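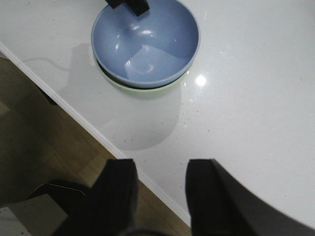

Keeping the kitchen cell running: a talk with the technician at Golside

The kitchen cell at Golside's Brikham workshop has one arm, one gripper and one camera at the wrist. It spends most of its working day on dishes: bowls, mostly, which it picks up, stacks, separates and puts down again. The arm is an Akl. The gripper is a two-finger electric model called the Clarosen, and the technician who looks after both has done so since the cell was put together in February. We talked on Tuesday, April 30, 2024, beginning before the morning checks and finishing over lunch.

The first question was what happens before the arm moves.

"I look at the fingers," the technician said. "I don't turn anything on. I put my hand on each fingertip and try to wiggle it. If there's play, I find out where it comes from, and most of the time it's the two screws at the base of the finger. They back out a little over a week of opening and closing."

The fingers on the Clarosen are black, with flat, squared tips. Both show at the bottom of the wrist camera's view, and the technician uses them as a reference. Once the gripper is powered, it is opened all the way and the live picture is compared with a print taped to the side of the monitor. If a finger has moved in the picture, either the finger or the camera has shifted, and the cell stays off until it's clear which one.

"People want to go straight to calibration," the technician said. "I tell them to get a hex key first. If the bracket is loose, you can calibrate all morning and it will be wrong again by two o'clock."

Setting up for bowls

The gripper was set up for small boxes when it arrived, and the change to bowls took longer than anyone had planned. A box has two flat sides. A bowl has a thin rim, and the fingers have to straddle it, one inside and one outside, without knocking the bowl across the counter on the way down.

The trouble was worst with nested bowls. With a blue bowl sitting in a green one, there's very little of the lower rim to see from above, just a narrow crescent on one side. The early routine treated the pair as a single bowl and went down too far.

"It would close on both rims and lift the whole stack," the technician said. "Or it would get the top one and drag the other along for a few inches and drop it. We broke one mug that way, which wasn't even part of the job. It was just standing in the wrong spot."

The fix had two parts. The approach height was raised, so that the fingers stop above the rim and the camera takes a second look. The closing force was then brought down in steps until the top bowl came away alone. After the change the technician ran 885 lifts and wrote every failure in a notebook, with the position of the bowl and the time of day.

The time of day mattered. Failures bunched up in the late morning, when light comes in from the side and hits the counter.

Glare

The countertop is glossy white with dark speckles, and the bowls are shiny inside. From the wrist, the overhead light shows up as bright patches in the basin and sometimes as a hard white spot on the counter itself.

"That spot next to the bowl gave us more grief than anything mechanical," the technician said. "It moves when the arm moves. The software would see an edge that wasn't there and shift the grasp toward it."

A matte mat would have solved it, but the people using the cell wanted an ordinary counter, and they were firm about that. So the exposure was locked instead. It had been on automatic, and each time a large piece of white counter came into view the whole picture went darker. With a fixed setting the bright spots are still there, but they stay the same from one run to the next, and the software can be told to ignore anything that bright.

The shadows were left alone. A soft gray shadow beside a bowl causes few problems, according to the technician, as long as the room lights are the same every day. There's a strip of tape over the dimmer now.

Cables

The arm's power supply has its own wiring and has given no trouble. The gripper runs on 24 volts through a cable that follows the arm down from the wrist, next to the camera lead. Of the two, the camera lead is the one that wears.

"It's thin, and it gets bent at the same place every time the wrist turns," the technician said. "The first one lasted until the middle of the second month. You'd get one gray picture, then everything was fine, then another gray picture an hour later. I changed the port, I changed the driver. It was the cable."

The lead is now held by a loose strap above the last joint, with a loop big enough to let the wrist turn fully both ways. The technician checks the loop by moving the arm by hand at low speed through its far positions – counter front, counter back, both sides – and watching whether the lead goes tight at any of them. A cable that's too long is its own problem. It can swing in front of the lens, or catch on a bowl.

A spare lead hangs on a hook by the door. It has been tested and it has a tag with the date on it.

What gets done, and when

Every morning: fingers, bracket, cable loop, lens. The lens is wiped with a dry cloth, never with the kitchen spray, which leaves a film.

Every 300 cycles: the fingertips are wiped with alcohol and looked at under a lamp. A worn edge shows first as a shine along the corner of the tip. The technician turns the pads around once and then replaces them.

Once a month: the gripper comes off the arm. The screws at the flange are cleaned, given a drop of thread locker and tightened with a torque wrench. New calibration follows, with the arm warmed up first by running it empty for 20 minutes.

After any collision, even a light one, the whole morning list is done again from the top. If the arm has hit the edge of the counter, the technician also checks the counter.

"It's a heavy counter and I assumed it couldn't move," the technician said. "Then we had a day when every bowl was off by the same amount in the same direction. I measured from the arm base to the counter edge and it was out by the width of a pencil. Somebody had pushed it to get a broom in."

There are now marks on the wooden floor showing where the counter goes.

The last repair

The most recent stop came in April, when the left finger began to close later than the right. The technician took the housing off and found crumbs in the guide rail. The cell had been used for a test with dry cereal. Cleaning the rail took a few minutes, and waiting for the right grease took 48 hours.

"I've ordered two tubes," the technician said. "And I've asked them to use dried beans next time. Beans don't break up."

Golside Workshop Notes | Contact the Brikham workshop | © 2024 Golside | Back to top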